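Chapter 6: Open Bins and the Storage of Hand Tools
By M. Dlamini
Jul 16, 2023
Print this page | E-mail this page

Small workshops store loose tools in one of three ways: on a board, in a drawer, or in an open bin.

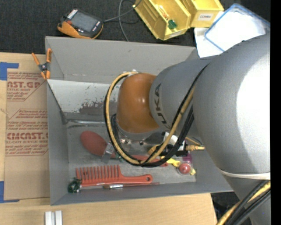 The open bin is the least ordered of the three and the quickest to use. A rectangular form with high, sloping sides is preferred. The slope lets bins nest when empty and guides a dropped tool toward the floor of the bin. A grey interior gives adequate contrast with red or yellow handles and poor contrast with bare steel.

Wear is concentrated on the floor, where tools are slid before they are lifted. Scuffing is cosmetic. Peeling on an inner panel should be recorded, as flakes foul moving joints.

6.1 Loading

A long-handled tool with a broad head is laid flat, with the handle clear of the corners. The Stilau workshop survey covered 213 bins and found that almost 3000 tools had been stored head down against a side wall. Retrieval was slower in each such case. Section 6.2 treats dividers and liners, and section 6.3 the labelling of shared bins.

Reader comments (3)

Duston: Does the head-down finding apply to shallow trays as well?

benchrat541: Colour contrast matters more than the book lets on. Ours are grey and we lose spanners in them.

Zurum Tool Library: We use this chapter for our October intake.

Print | E-mail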